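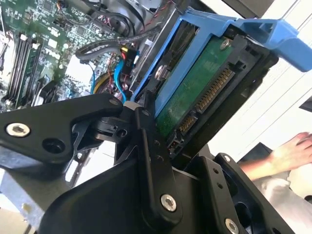
Figure 2. Hard drive in its blue carrier, circuit board side up, with the SATA power and data connectors along the lower edge.

Section 2: Replacing the 3.5-inch hard drive

These instructions cover taking a drive out of its plastic carrier and fitting a new one. They were written for the Kerska office by Tatiana Tichý and apply to the desktop computers used there and at Plirer. If your machine has a metal drive cage with screws through the side, see the Sumirar notes instead.

Last revised Sep 15, 2024.

Before you start

You will need the replacement drive, a clean table, an antistatic wrist strap and a soft cloth or foam mat to set the drive on. Most carriers need no tools. Keep a small Phillips screwdriver nearby for models that use a retaining screw.

Copy off anything you want to keep. A full drive can take a few hours to copy, so start the backup the day before if you can.

CAUTION: Shut the computer down completely and unplug the power cord from the wall. Sleep mode is not enough. Hold the power button in for a few seconds after unplugging.

Removing the old drive

1. Lay the computer on its side and take off the cover. Put the cover somewhere you won't step on it.

2. Clip the wrist strap to bare metal on the chassis.

3. Find the drive carrier. It is blue plastic, with a handle at one end.

4. Unplug the two cables from the drive. The wider plug is power and the narrower one is data. Pull on the plug body, never on the wires. Some data plugs have a metal latch that has to be pressed first.

5. Release the carrier by its handle and slide it straight out of the bay. If it catches, push it back in a little and try again.

NOTE: Watch the memory slots on the motherboard as the carrier comes free. The white latches at the ends are easy to knock with a corner of the drive.

6. Set the drive down on the mat. Let it sit for a few minutes if the computer was running recently – drives get hot in use.

Changing the drive in the carrier

7. Look at which way the old drive sits before you take it out. The new one goes in the same way, with the connectors at the same end.

8. Flex one side of the carrier outward until its pins clear the holes in the drive, then lift that side of the drive up and out. The plastic will bend further than you might expect, but do not twist it.

9. Hold the new drive by its edges and seat one side on the pins. Flex the other side of the carrier over it and let go. All the pins should be fully in their holes.

CAUTION: Do not touch the circuit board or the gold contacts. Do not stack drives or stand one on its end.

Refitting

10. Slide the carrier into the bay until it clicks.

11. Reconnect the data cable, then the power cable. Both plugs are L-shaped inside and go on one way only. If a plug won't go on, turn it over and check for a bent contact.

12. Tuck the cables clear of any fans. Unclip the strap, put the cover back on and plug in the power cord.

13. Turn the computer on and open the setup screen. The new drive should be listed by model and capacity. If it isn't, shut down, unplug and check both cables again.

Write the old drive's serial number on the Bošković form and keep the drive in an antistatic bag until it has been wiped. Labels for the bags are in the same drawer as the forms.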